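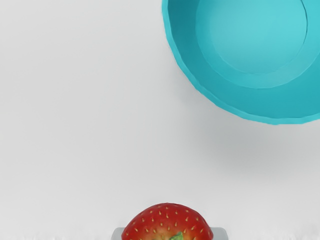 Support > Demo Systems > Ticket 218

Opened July 6, 2019 by Elīna Adomaitis
Site: Cellirham open day, sim demo, strawberry into bowl
Priority: high - next visitor group at 11

Sim stutters when both views are up on the big screen. Wrist view lags, side view fine. Restarted 2 times, same thing.

Jaanus N.: which build? And is the laptop on battery

Elīna: build 12. On mains now, was on battery erlier. Bit better, still jumpy.
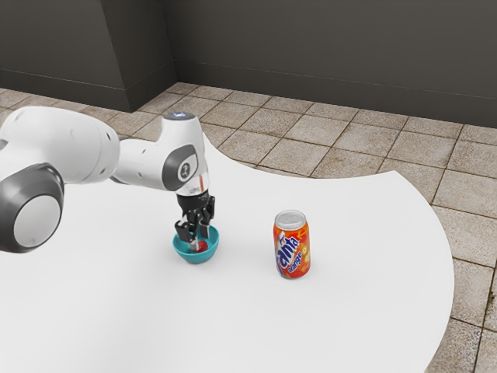
Jaanus N.: ok, turn shadows down to low in the side view and leave the wrist one alone. Close the recorder too if its open.

Elīna: recorder was open, closed it. Shadows low. Ran the pick start to finish, no stutter. Ilze wants visitors to press start themselves - ok?

Jaanus N.: fine, just lock the reset key first. Leaving open til the last group is thru.

Hitel Demo Support | Contact | Back to top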